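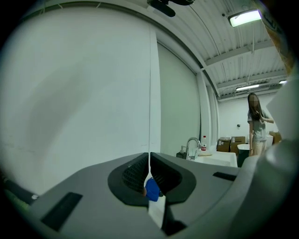

Hand-held gripper finger fault: frequently asked questions

Applies to all Zeston hand-held grippers issued from the Fultcombe store. Last revised in November.

What is the fault?
The fingers lose grip force while the handle reading stays normal. The operator feels a full squeeze, the log shows a closed gripper, and the object slides out between the pads.

What causes it?
The clamp screw at the root of one finger backs out under repeated load. The finger then rotates slightly on its pin and the pads no longer meet squarely. Small, smooth objects are dropped first. Large or soft objects may still hold, so a unit can pass a casual check and still be faulty.

How many units are affected?
We inspected 108 units. The screw was loose on 10 of them. All 10 had done more than 2,000 closing cycles since their last service.

Is it a safety matter?
Yes, in two cases. A dropped object can land on a foot or under a wheel, and a loose finger can snap sideways and pinch. Keep your free hand clear of the fingers whenever the gripper is closed.

How do I check my unit?
Power off. Hold each finger near the tip and push it sideways. Any click or visible movement is a fail. Then power on and grip a small, hard test piece at low force. Tilt the unit both ways. The piece must not turn or creep.

Can I tighten the screw myself?
No. Overtightening cracks the finger root. Tag the unit and send it to the Idusstead workshop, where the screw is refitted with thread locker.

Does the Brunner wrist mount have the same problem?
No. It uses a different pin and has no clamp screw.

Do I need to discard recorded sessions?
Only those where the finger check failed afterwards. Mark the last 100 grasps as suspect and have them reviewed.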